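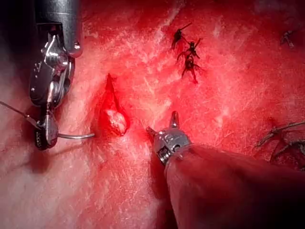

Nurside pauses Gavell suturing trials after grip fault

Okay, so it's not the news I wanted to send out on a Tuesday, but you should hear it from us first. We've stopped all bench sessions on Gavell, our two-arm suturing system, while we fix a fault in how the jaws hold the needle.

During practice runs last month, the left arm eased its grip for a moment in the middle of a stitch. The software still thought it had a firm hold, so it carried on! No patients were involved (Gavell has never been used on a person) and no one at the lab was hurt.

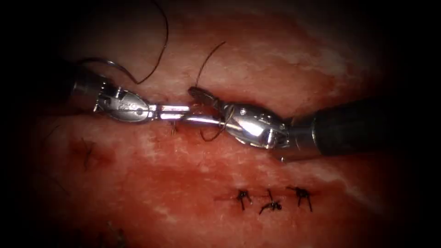

We went back through 1,000 logged stitches and found the same slip in 33 of them. Most were tiny, and the knots still went in fine, which is partly why we missed it for so long. I'm pretty embarrassed about that part. The alarm was set to ignore short drops in cable tension, and these drops were short.

Our friends at Nurmi, who build the wrist joints, are checking the cables now. Ollico is rewriting the alarm so both arms freeze the second the grip reading and the motor reading disagree. We'll need 200 clean stitches in a row before I'll even talk about a restart date, and then another 1,000 before visitors come back in.

If you had a demo booked for February, we'll be in touch to move it. Questions? Write to the Nurside press desk and I'll get back to you, usually before noon.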